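Ticket: right hand gripper loses its pose for a moment, then jumps
Product: Droletti handheld pair, with head camera
Site: Cáceres workshop
Priority: started as low, bumped up by me
Status: open, waiting on a part

Opening this one properly now, as I've been grumbling about it in the chat for ages and that isn't fair on whoever has to fix it.

So, what happens. I'm wearing the harness, both grippers in my hands, recording a perfectly dull box moving task, and partway through the right hand pose freezes. The left carries on as if all is well. Then the right one comes back and it doesn't come back where it was, it leaps sideways in the replay, sometimes far enough that the arm would have gone through the table if we'd let it. Usora (our replay software, for anyone new) doesn't flag it. It draws a nice straight line between the last good pose and the next one and calls the episode clean, which is the bit that really bothers me!

How I noticed: we played an episode on the real arm with the speed turned right down, and at the jump it swung towards the wall and I hit the stop. No damage, no one near it, but my heart was going a bit. That's why the priority changed.

Things I've tried so far, in the order I tried them, which wasn't a clever order:

Restarted everything. Fine for a while, then back again. I know, I know, but you'd have asked.

Cleaned the marker cubes with a dry cloth. They were a bit greasy from being handled. No change that I could see in the log.

Swapped the USB ports over. The fault stayed with the right gripper, so I've stopped blaming the port.

Changed the lamps, thinking it was glare on the cube faces. Worse with them off, if anything, so they're back on.

Recalibrated the head camera. The calibration passed first time and the error was lower than last month's, so I don't think it's that either.

Then I sat down with the logs (should have done that first, yes). There are really two things mixed up in them. Sometimes the tracker says "marker lost" and you get the freeze on its own, and it picks up again close to where it should. That happens on both hands and I can live with it. The other sort has no "marker lost" line at all. The right gripper's own stream goes quiet, jaw opening and everything, and when it returns the timestamps are wrong by 2,000 ms. Those are the ones with the big leap. In the last batch I had 7 of those, all on the right.

Next I did a wiggle test. Gripper in my hand, held still, live plot open on the laptop, and I worked my way down the cable bending it gently. Nothing, nothing, nothing, and then right at the base of the gripper the plot went flat. Let go, came back. Did it again, same. I couldn't make it happen anywhere else along the cable, and I couldn't make the left one do it at all.

So my guess is the connector at the base, or the bit of cable just behind it. It also fits with when it happens in the task, which is nearly always when I'm turning my wrist to come in from the side. Same station and same kit as always, with the box over on the left where the task starts:

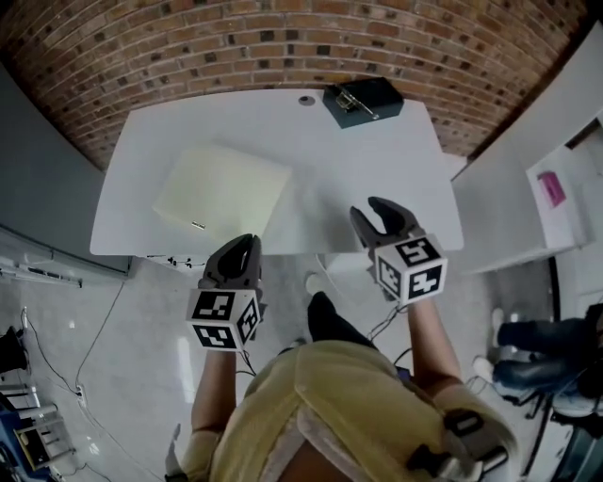 Droletti support: Thanks for the logs, very useful. Please don't tape or glue the connector, as that can hide the fault without curing it. We had a few cables from that batch with a weak strain relief and we'd like yours back. A replacement is going out from Dirnosell today. Meanwhile, could you tell us which firmware the right gripper is on? The timestamp problem after a reconnect was fixed in version 6, and if you're on something older you have two faults and the new cable will only cure one.

Right, well, it's on 5. The left is on 6, so somebody updated one and not the other, and I have a nasty feeling it was me in February. I've now updated the right and repeated the wiggle test. It still drops out when I bend the cable, but the timestamps are correct when it comes back, and the replay shows a gap where it used to show a leap. Much happier with that.

Still to do:

Fit the new cable when it arrives, repeat the wiggle test, and post the plot in this ticket.

Go back through the old batches for bad timestamps. I've marked the lot as "do not replay" until that's done, so please leave the tag alone even if an episode looks all right to you.

Separate ticket to Usora asking for a hard fail when a stream goes quiet. I'll link it from this one once it has a number.

No replays on the real arm from the right hand data until I've closed this.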